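3. Setting Up the Bin

Read this section before you unpack the blocks. The bin is easier to level and move while it is empty.

3.1 Before you start

You will need:
the bin
two base boards, each 1,498 mm long
the block set (packed separately)
a soft cloth
a spirit level

Choose a flat floor. Low-pile carpet is fine. On thick carpet, the boards can sink at one end after the bin is loaded, so check the level again the next day.

3.2 Placing the boards

1. Sweep or vacuum the floor where the boards will go.
2. Lay the first board with its smooth side up.
3. Lay the second board beside it and push the long edges together.
4. Set the level across the joint. If one board sits higher, lift it and check for grit underneath.
5. Wipe both boards with a dry cloth.

CAUTION: Do not drag the boards across carpet. The corners catch and can chip.

3.3 Placing the bin

1. Lift the bin by two opposite sides. Keep your fingers under the rim.
2. Lower it onto the boards with the long sides running the same way as the joint.
3. Leave at least 100 mm of board showing on every side.
4. Press down on each corner in turn. The bin should not rock.

NOTE: The walls slope, so the floor of the bin is smaller than the opening. Use the floor measurement when you plan a layout. On the Nollura 40, the short side of the floor is 352 mm.

3.4 Loading the blocks

1. Take the blocks out of their bags and discard any loose packing.
2. Put the large blocks in first, flat on the floor of the bin.
3. Add the smaller pieces around them.
4. Keep everything below the rim.

CAUTION: Do not pour blocks in from the carton. Sharp corners will mark the walls, and the marks do not wipe off.

3.5 Cleaning

Empty the bin first. Wash it with warm water and mild soap, then dry the corner seams with a cloth. Do not use scouring pads. Let the boards air out if water has run under the bin, and put the blocks back only when both are dry.

To order replacement boards, see the Ikumstead parts list in Section 7.

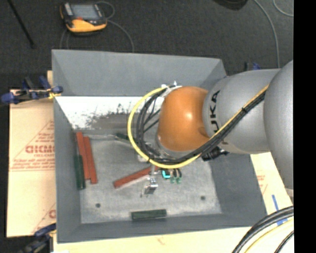 Photo: Signe Gunnlaugsson / Ó Dálaigh

Large grey bin on cream-colored boards, with red blocks inside.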